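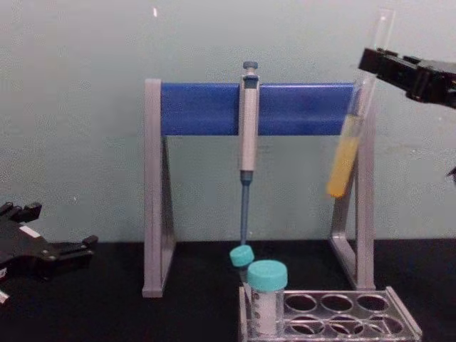 Pipette stands: hang them up or lay them down?

Bench and Kit > General equipment

drawerful
Posted 5/9/20

Settle an argument for me. We have a new starter who hangs every pipette on the stand the moment it leaves her hand, and an old hand who lays his flat on the bench like a man putting down a fork. I am supposed to write a paragraph on this for the lab handbook and have so far written the heading.

My own view is that a stand is a good thing and we should use it. His view is that a stand is a coat rack for people who don't own coats. Our stand is a Stallico, two legs and a bar, and it has lived at the back of bench 2 under a box of gloves for as long as I've been here.

Anyone got a rule they stick to?

marrowfat
Hang it up. If there's liquid in the tip and you lay it down, the liquid goes for a walk up the barrel, and then you have a pipette that gives everyone else's samples a flavour of yours.

If there's no tip on it, lay it down if you must, but why would you, the stand is right there.

K. Stergiou
The stand is never right there. The stand is at the far end, behind the vortex mixer, because somebody tidied.

drawerful
It was me. I tidied.

oldbuffer
I'll speak up for the fork people. I have laid pipettes flat between uses for longer than I care to work out and they pass calibration every January. What does for a pipette is being dropped, and what gets it dropped is reaching over a rack of open tubes to hook it on a bar at shoulder height. Take the tip off, put it down well back from the edge, carry on.

marrowfat
Calibration tells you it delivers the right volume. It doesn't tell you what's growing inside it.

oldbuffer
Nothing is growing inside it. I clean mine. Do you clean yours, or do you hang it up and feel you've done enough?

marrowfat
I clean mine on Fridays.

oldbuffer
Which Fridays?

Sohail_Afridi
Can I drag this back to stands for a second. There is a real difference between them and the handbook ought to say which sort you've got.

The straight bar type is easy to wipe and you can see at a glance what's missing. It does take up a lot of bench for what it holds, and the light ones slide if you hook the pipette on with any enthusiasm. Put a bit of non-slip mat under the feet.

The carousel type saves space and spins, and everybody will spin it. We had a Pomare one with a full set on it, and a visiting student gave it a good push to see how it went. It went very well. We now have a straight bar.

K. Stergiou
We've got a Pomare carousel and it's been fine. Perhaps don't let people play roulette with it?

Sohail_Afridi
You say that as though I was consulted.

pellet_lost
Don't forget the drawer. Our last place kept the lot in a drawer, tips still on, next to the marker pens. Finding the 200 was like looking for a particular spoon at someone else's house.

drawerful
Username aside, I don't endorse the drawer.

Can I ask about labels? I was going to put a number on each hook. Ours have asset numbers, so pipette 2886 would go on the hook marked 2886 and so on.

marrowfat
Don't. People will hang it wherever there's a gap, and then your labels are wrong as well. Put coloured tape on the pipette for which bench it belongs to and leave the hooks alone.

oldbuffer
Agreed, and please enjoy that, as it won't happen again. We numbered ours once. Hook 3335 held a thermometer until the tape fell off.

K. Stergiou
I like numbered hooks. Ours have worked for ages. You need one bossy person, that's all, and I'm happy to be her.

drawerful
Draft wording, then:

"Pipettes go back on the stand between jobs, upright, tip off. In the middle of a job, with no tip on, you may put one down flat at the back of the bench. Never lay one down with liquid in it. The stand stays where you can reach it without leaning over your tubes."

oldbuffer
I can live with that. Change "may" to "can". It reads like I'm asking for permission.

marrowfat
Leave it as "may". He is asking for permission.

Sohail_Afridi
Add the non-slip mat. Kedidholm do a roll of it, and you can cut it with ordinary scissors.

pellet_lost
And wind the volume back up to maximum before you hang it?

marrowfat
Oh, here we go. Yes.

oldbuffer
No. New thread, please.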